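Re: Wrasse counts at the Aloswood reef, and the survey forms
Nele Pfeiffer, December
3 replies

Pei-shan Kong wrote:
> Has anyone got the numbers from the last shore dives at
> Aloswood? I have the sheets from the north side but
> nothing from the gully. Also, are we counting juvenile
> corkwing separately this year or putting them in with
> the adults?

Pei-shan,

The gully sheets are with me. We did 8 dives there and logged 152 wrasse, of which 26 were corkwing. Most of the others were goldsinny, with a few ballan in the deeper part past the boulders. Visibility was poor on two of the dives and I have marked those sheets.

On the juveniles, I'd keep them separate. The small green ones in the weed are easy to mix up with young ballan, and if they go in with the adults we can't check them later.
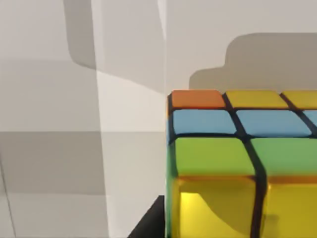 Bình Vũ asks whether the dark spot by the tail is enough to go on. On a corkwing it sits in the middle of the tail base, and there is usually a second mark behind the eye. If you only get one look and see neither, write "wrasse, unidentified" and move on. The form has a line for it.

Vinh wants to add the Châu mooring to the list for spring. I have no objection, but the bottom there is mostly sand and I'd expect more gobies than wrasse.

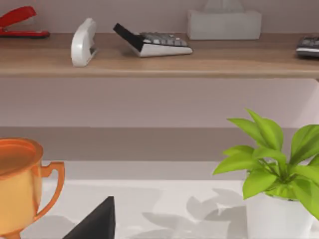
The totals still need checking before they go to Radano. Each sheet has to be added up by species and then again by dive, and the two figures should match. Last year they didn't, and it took me an evening to find the mistake – a pair of cuckoo wrasse entered twice. Any calculator will do, like the one on the shelf there, but please write the sums on the back of the sheet as well.

Send me the north side when you can. Scans are fine.

Nele

2 people liked this message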